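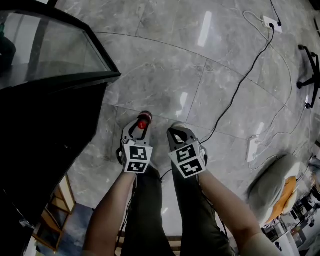 Week 2 is entryways, my favorite unit, and I'll start with floors. An entry floor takes more abuse than any other in the house, so when I look at a hall I look down first! Gray marble tile is a good one to argue over - it hides dust nicely, but check the finish before you put it near an outside door. Then look at the door itself. A glossy black lower panel like the one on this tall door will show every shoe scuff, so budget for wiping it (I do mine with a damp cloth, nothing fancy).

For next time, read the Pollham hallway case, page 13 on, and sketch your own entry with the door fully open. Dima Matar has the spare tape measures if you need one.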